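How to record a stamping task for your robotics club (the way we ended up doing it)

Posted 30 Apr 2023

Our club has been teaching an arm to stamp paper since February, and I keep getting emails from other school clubs asking how we record our demos. So I'm writing it all down in one place! None of this is official Zarnach advice (that's the contest we're entering), it's just what works for us on a Tuesday-night budget of snacks and borrowed tables.

What you'll need: a hand-held gripper with its camera, a round stamp, an ink pad in a case with a hinged lid, plain white paper, and a pack of wipes. Get more wipes than you think. You also want a laptop with plenty of free space, because the files pile up fast.

Step 1. Pick your table and stick with it. We started on a patterned one and our first batch was a mess to train on, so we moved to a plain white top. Wipe it down and move the backpacks.

Step 2. Set out the pad, the stamp and one sheet of paper. Open the lid all the way before you hit record, unless opening it is part of your task (we tried that for a while and I'd save it for later, it's a whole project by itself). Don't line everything up square! Turn the paper a little, put the pad at an angle, and change the layout after every few runs. If the stamp is always in the same spot, your model will happily learn to reach for that spot and grab air. Ask me how I know.

Step 3. Start with the gripper open and low, pointing toward the things you're going to use. Wait a second, then go. That little pause makes it much easier to find the beginning of each run when you're trimming.

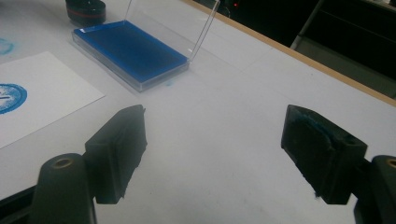 Step 4. Do the whole thing in one smooth go: pick up the stamp, press it into the pad, carry it over, press it on the paper, set it back down standing up. Go slower than feels normal. Samah Younis is our best demonstrator and she moves like she's carrying soup. I'm way too jerky, and my runs got thrown out more than anyone's.

Step 5. Press straight down and hold for a beat. If you come in tilted, one side of the circle prints darker than the other. A speckly print is fine with us, we only throw a run out if the stamp misses the paper completely or gets dropped.

Step 6. Check the finger pads every so often. Ink gets on everything, and a slippery pad makes you squeeze harder without noticing. Look at the edges too, and swap the padding when it starts getting ragged enough to catch on things.

Step 7. Name your files right away. We use the task, your initials and the run number. Teresa Nic Aodha wrote us a little script called Brutard that does it and also flags any clip that's too short. Before that we had a folder with 100 clips all named "test," and I don't want to talk about it.

We're at 2,753 good runs now, which sounds like a lot until you split it between 4 people. Three of us record while the other one resets the table, and then we trade.

If your prints come out faint, try re-inking the pad before you change anything in your code. And if you have a better way of keeping paper from sliding around, please email me, we're still using tape!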